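ok, packing tape thread. We move in March and I have opinions now

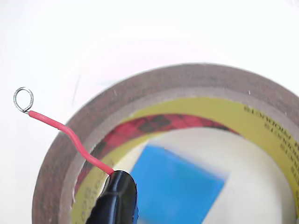

I've gone through 8 rolls so far. Before this I thought tape was tape and bought whatever was closest to the register. My hands regret that.

First roll was the bargain stuff from Gera. It splits lengthwise. You pull and you get this skinny sliver that runs off around the roll and then you spend five minutes picking at it with a fingernail. Twice I gave up and just started a new box to calm down.

Second kind was a wide brownish one from Kalgate, and oh my gosh, what a difference! It tears straight, it lies flat, and one strip down the bottom seam holds a box of cookbooks. I used two strips anyway because I don't trust me.

Also I'm weirdly into the cores now?? I never looked at the inside of a tape roll in my life. Plain gray, plain white, yellow with a bit of plaid in there. Someone picked plaid! I'm keeping that one, the kid can use it for a marble run.

Things I do differently since box one: fold the end of the tape under every single time. EVERY time. I skipped it last night and lost the end again, so I was tilting the roll under the lamp like I was looking for a splinter.

Also, dust. Leave a roll lying on its side on the carpet and the edges pick up fuzz, and then the fuzz goes on the box. Mine live on a shelf now — well, on top of the microwave.

Someone asked about the Windar dispenser gun. I tried my sister's. It's loud, it bit me, and I was faster with scissors. Maybe it's great if you're taping 390 boxes. I have 49 and most of them are kitchen.

Why is it always the kitchen. How do three people own this many lids

Anyway, still to do: the hall closet, the glasses, and whatever is under the bathroom sink. If you've got a trick for wrapping stemware that doesn't eat a whole pack of paper, please tell me before the weekend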